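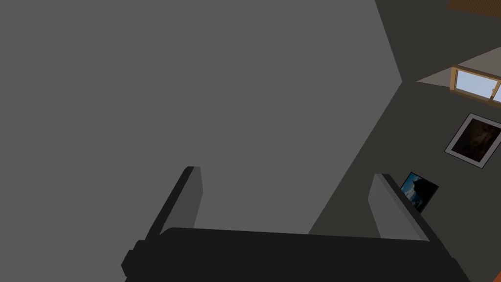 Beat Frei writes that his Nirer was running the whole night and the tank was still empty in the morning, and he asks if the unit is broken. In most cases it is not. Please do the steps of this section again from the beginning before you contact Lusmont service.

4. Placing and first start of the Nirer room dryer

4.1 Before you switch on

1. Let the unit stand upright for three hours after transport. If it was lying on its side, wait 11 hours.
2. Remove the two strips of tape from the tank and the foam block under the float. The float must move up and down freely with one finger.
3. Close the windows and the doors of the room. A door with a large gap at the floor should be closed with a towel.
4. Push the tank in until you hear the click. If the red lamp stays on, take the tank out and push it in again, this time with both hands at the same height.

CAUTION: Do not use an extension cord. The unit takes 800 watts when the heater is on.
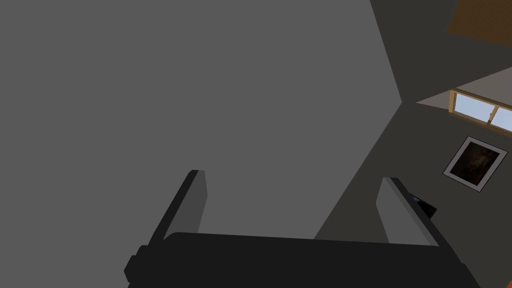 5. Plug in the unit and press the power key for two seconds. The fan starts first, the compressor some minutes later. This delay is normal and cannot be changed.
6. Turn the dial to 3 for a basement or to 2 for a living room. Leave it there for the first day, also when the air feels dry to you.

Note: In August and other warm months the tank fills much faster than in winter. In a room under 40 °F the unit collects almost no water.

4.2 Choosing the place

The air goes in at the back and comes out at the top. Keep one foot of free space behind the unit and do not hang laundry directly over it. Corners dry last, so turn the air outlet to the corner which had the most damp. 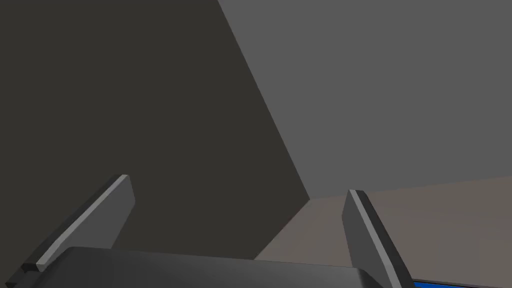
Fig. 4-3. Room corner.

If you use the Plalari drain hose, it must go down all the way to the drain, without a loop. Take out the small rubber plug first and keep it with the manual.

CAUTION: Never tip the unit to empty it. Switch off, wait until the fan stops, and then pull out the tank.

For cleaning the Mak filter, see section 5.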